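Trailer hub gets hot on one side only, handbrake or bearing?

Posted by canvas_and_mud in Trailers and Towed Equipment

Good evening to all. I have a small two-wheeled wartime cargo trailer, the quarter-ton type, which I pull behind my jeep to the shows. It has a handbrake with cables and no other brake. After a drive of 30 miles to Holroyd the left hub was so hot that I could not keep my hand on it. The right hub was only a little warm.

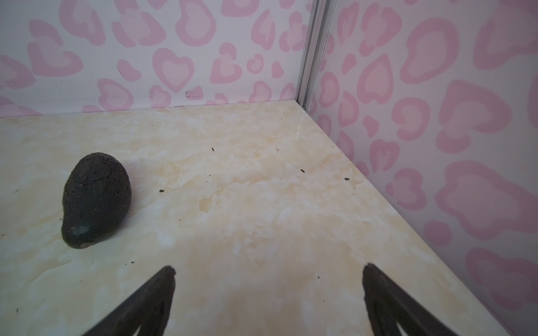
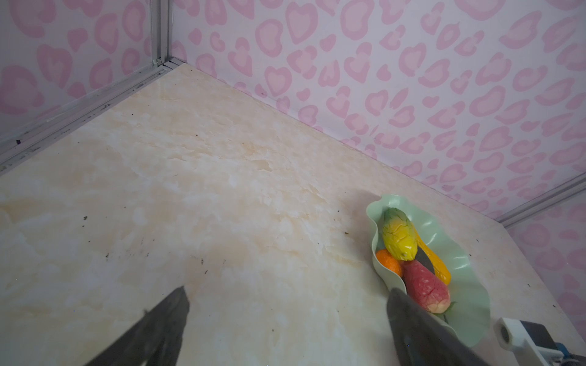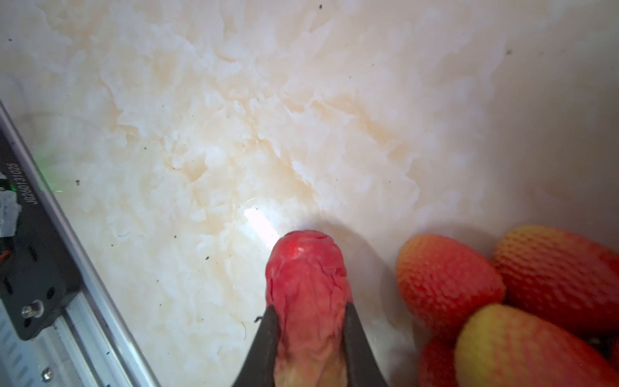

What I have done until now

I bought the trailer last April from a seller near Novidberg. He told me that the bearings were cleaned and greased before the sale, and I believed him, which was maybe a mistake. The number plate on the frame says 1129 and I think it is the original plate, but this is not important for the problem.

At home I put the axle on stands and turned both wheels by hand. The right one turns freely and stops slowly. The left one turns also, but there is a place in each turn where it becomes heavier, and I hear a light rubbing. There is no grinding noise. When I hold the left tyre at the top and at the bottom and push and pull, I feel no play at all. On the right side I feel a very small play.

Then I loosened the adjustment of the handbrake cable until it was quite slack. The left wheel did not become better. For this reason I thought it must be the bearing, but a man at the show told me it is always the brake on these trailers. I would like to know what to check first before I order parts. I have ordinary tools and a grease gun, but no press.

We want to go to the meeting at Fimholm next month, which is further than Holroyd, so I prefer not to guess.

Thank you in advance, and please excuse my English.

3 replies, oldest first

ridge_track

Its the bearing. Change both sides and forget about it. I had the same on mine.

sump_and_spanner

I would not order anything yet. You give two good clues, and they point in different directions.

No play at all on the hot side and a little play on the cool side makes me think that the left bearing nut is too tight. Taper bearings need a very small freedom. People who are used to modern cars often tighten the nut hard, and then the bearing heats up when it runs. But a tight bearing is normally heavy during the whole turn. A heavy place once per turn, with rubbing, sounds like a drum that is not round any more, or a shoe that sits too close to it.

Slack in the cable does not prove that the brake is free. The cable can be seized inside its outer casing, or the small lever behind the shoes can be stuck on its pivot. In both cases the shoes stay a bit open, whatever you do at the handle.

I would do it in this order:

Chock the right wheel, put the left side on a stand and disconnect the cable at the backplate. Look if the lever goes back by itself. If you can push it back with your thumb and the wheel is then free, you have found the trouble.

If nothing changes, back off the shoe adjustment and turn the wheel again.

Take off the drum and look at the inside. A shiny patch on one part only means it is out of round. Any machine shop with a lathe can measure it for you.

While the drum is off, take out both bearings, wash them and look at the rollers and the races in good light. Blue or brown colour means that they were too hot and should be replaced, together with the races. If they are clean and bright, use them again with fresh grease and a new seal.

For the nut, tighten it while you turn the wheel until you feel resistance, then back it off until the wheel turns freely with only a trace of play. Lock it with the tab washer, and please use a new washer.

Do not fill the whole hub with grease. Too much of it can make heat also, and it finds a way to the brake shoes.

After that, drive 3 miles, stop without using the handbrake, and feel both hubs. Then drive 7 more and feel again. Warm is fine if both sides are alike.

lamp_bracket

I agree with the long reply above. One thing to add: look at the pull-off springs on the shoes. On my trailer one was stretched and the shoe was resting on the drum all the time. I bought a pair at the Skedeck autojumble for very little money, and the rubbing was gone the same afternoon.

Take also a spare bearing set and a seal with you to Fimholm. It is a long way to walk back.

canvas_and_mud

Thank you to everybody. On Thursday I disconnected the cable. The lever was stuck, and with some oil and patience it moves again. The wheel is better, but the heavy place is still there, so the drum comes off at the weekend and I will write what I find.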